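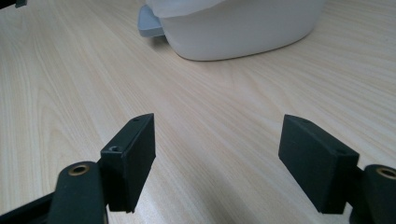 Participants wanted: Linico student gripper project

The Linico robotics club is looking for 16 people to spend a few evenings in May picking things up and putting them down again. If you have done this before, at home, without supervision, you are qualified.

The club builds hand-held grippers: two fingers, a linkage, and a grip you squeeze. Last term the students got one that closes straight. This term they need recordings of people using it, and the club's seven members have been using it so long that they all move the same way, wrist cocked, elbow out, like waiters with a grudge. We need fresh wrists.

What you'd do

You sit at a table, take the gripper, and move household objects from one spot to another while it records. Sessions last 54 minutes, including a break. Our target for the term is 1,248 recorded pickups. We have 1,024 to go, and a good number of those we do have are of Keith Sedgwick dropping the same sponge.

Drops are fine, by the way. Please don't apologize to the gripper. It ends up in the audio.

Who we're after

Anyone 16 or older. Left-handed people are very welcome, as we have one and she is tired. Small hands, big hands, and hands that shake a little are all useful to us. You don't need to know anything about robots. If you know a lot about robots, come anyway, but save the suggestions for the break.

Please skip this one if you have a sore wrist or thumb. The squeeze gets old by the second half hour even on a healthy one.

What you get

A sandwich, a look at the workshop, and your name in the project report, spelled the way you write it on the form. There is no pay. Marlene Evangelista, our faculty adviser, has asked twice.

The finger pads get swapped between sessions, so start times matter. The first session begins at 4:30 p.m. and the second at 6 p.m. Come ten minutes early to sign the consent form. It's two pages, and the second is mostly about the sandwich.

To sign up, leave a note for Imelda Estrella at the Linico front desk with your name, which hand you use, and which session suits you.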